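The Rule About the Cup
A short story, posted Feb 28, 2018

I had been at Iliton for exactly one month when they gave me the rules to look after. Nobody else wanted them, I suppose, and I was the one with the tidy handwriting. They came in a blue ring binder with a cracked spine, and on the front somebody had written GOOD PRACTICE FOR THE ARM and then, underneath in a different pen, PLEASE.

There were 161 rules in there! I read every one of them on the train home, with the binder open across my knees and a man next to me pretending not to look. Some of them made perfect sense (keep your sleeves rolled up, know where the red button is, don't lean over the table while the arm is awake). Some had clearly been written the day after something went wrong. Rule 40 said "No soup." That was the whole of it. I thought about Rule 40 all evening.

My job was to get the binder down to something people would read before March, when a woman from Rarkau was coming to look us over and decide whether we could call ourselves a proper place of work. Rarkau are the ones who hand out the certificates. They like a rule to be short, they like it to say who does the thing, and they like to watch you do it. My boss told me all this while eating a pear over the sink, and then she said I could have the arm to myself in the afternoons if I wanted to try things out.

So I did. I'd set the table up after lunch, read a rule aloud like a vicar, and see if I could follow it without looking silly.

The arm's name was Trula. It was the name on the delivery crate and it had just stuck. She (I know, I know, but everybody said she) had two dark fingers with long slots in them, and when she was waiting for work she held them apart and pointed them down the table, like someone about to pick up a crumb. I talked to her a fair bit. I'd say, right then, Rule 12, keep the near half of the table clear, and I'd walk round with my arms full of glassware and put it all along the far edge.
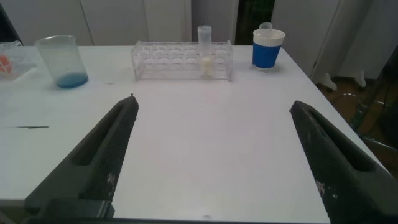 1. The near half stays clear

I kept this one nearly word for word. Whatever Trula is going to work with goes at the back, the beaker with its bit of blue in the bottom, the rack, the tube with the pale powder in it, and the white table in front is hers. You give her room to come and go. I loved this rule. I started doing it at home with the kitchen worktop and my cooking got much calmer, though my sister said it looked as if I'd moved out.

2. One person gives the orders

The old binder had a whole chapter on this, mostly in capitals. I made it a single line. If two of you are in the room, you say out loud which one is in charge, and the other one keeps quiet and keeps a hand near the button. I tried it with the lad from the Chong office downstairs, who'd come up to borrow a stapler and stayed for an hour. He was in charge first. He got quite grand about it. When we swapped over he kept making little suggestions and I had to point at the sheet.

3. Nothing on the table that isn't part of the work

And that's where I came unstuck.

You see, there was a cup. Blue and white, standing over in the back corner past the rack, a little way off from everything else. It had been there on my first day and I'd been setting up around it ever since without giving it a thought. I read the new rule out, feeling very pleased with it, and I looked up, and there was the cup.

I asked my boss whether it was part of the work. She said she'd always assumed it was. I asked the night shift, and they said it was a day shift cup. I went right back through the binder and found it at last on the very last page, in faint pencil, Rule 161. "Leave the cup where it is. She knows it."

Well, what do you do with that? I couldn't put it in front of Rarkau. A rule has to say who does the thing, and why would be nice as well. But I couldn't quite bring myself to pick the cup up either. I stood there with my hand out for ages, and Trula sat with her two fingers open, pointing at the far side of the table, and the afternoon went on outside without either of us.

In the end I rang the woman from Rarkau and asked her straight. I said, suppose a place had a thing on its table that it couldn't explain, but that everyone worked better with. She was quiet for a bit. Then she asked if it was a mug.

I said it was more of a cup.

"Write it down as a fixed point," she said. "Say where it stands and say who checks it's still there. I've got 100 of these on my list and you'd be surprised." She wouldn't tell me what I'd be surprised by.

So that's how it went in. Rule 4, the cup stays at the back right corner, and the person in charge checks it every morning, 365 days a year, before Trula is woken up. I typed it up, I printed it, I put it in a plastic sleeve and taped it to the door. Then I took out Rule 40, thought about it, and put it back in again as number five.

The next morning I went in early to do the check myself. I said good morning to the cup, and then I said it to her as well, and went to hang up my coat.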